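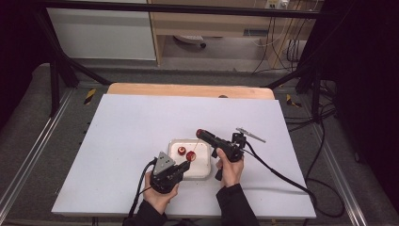

The tray end of the bench, with one gripper in each hand.

Maseslow grippers: the questions I keep getting

I've been building a pair of hand-held grippers at the shared workshop in Ostudia since May, and my inbox has more or less turned into the same handful of emails. So I'm putting the answers in one place. I'll add to it when I remember to!

What is Maseslow?
It's my name for the whole setup – two grippers you work by hand, a flat white board to work on, and a pile of notes. The plan is to get the fingers right by hand first and bolt them to arms later (much later, at the rate I'm going).

Why start by hand?
Arms are expensive and I'm impatient. If I can't pick something up while holding the gripper myself, no amount of code is going to save me. I can change a finger and try it again in 12 minutes, and that's with a coffee.

Do the two grippers have to match?
Nope. I like having one for steadying and one for the fussy work, but which hand gets which is up to you. Try it both ways before you route your cables.

How long are your cables?
Longer than you think you need. My first set was too short and I kept yanking the plug out every time I reached across. Leave a big lazy loop to one side and keep your feet out of it.

Can it hold anything really thin?
Yes, and this was the part I fought with the longest. I went through nine sets of fingers before I had a pair I liked. Wooden skewers are my favorite test piece because they're cheap, they roll away from you, and they snap if you squeeze too hard. Handing one from gripper to gripper is great practice too. 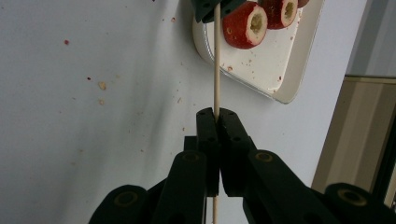

Skewer between the two grippers, apple pieces in the tray behind.

Why fruit?
It's slippery, every piece is a little different, and the grocery store is closer than the hardware store. Wipe the fingers down when you finish, and get into the pivots with a cotton swab. Apple juice dries like glue.

Where do you get parts?
Screws and small hardware come from Lauritsen, the supply place two streets over from the shop. I spent 44 dollars there on my last round, mostly on sizes I already owned and couldn't find. Anything odd I cut or drill myself.

How long do the fingers last?
My current pair has done nearly 3,000 squeezes and still closes straight. Check the screws before each session anyway – mine work loose.

Will it work with a Grorkmont controller?
I think so, but I haven't tried it. If you have one on your bench and get it talking, please write and tell me which settings you used.

Can I have the files?
Soon! The finger drawings are pretty clean, but the linkage ones still have my scribbles all over them. Email me and I'll send you whatever's readable.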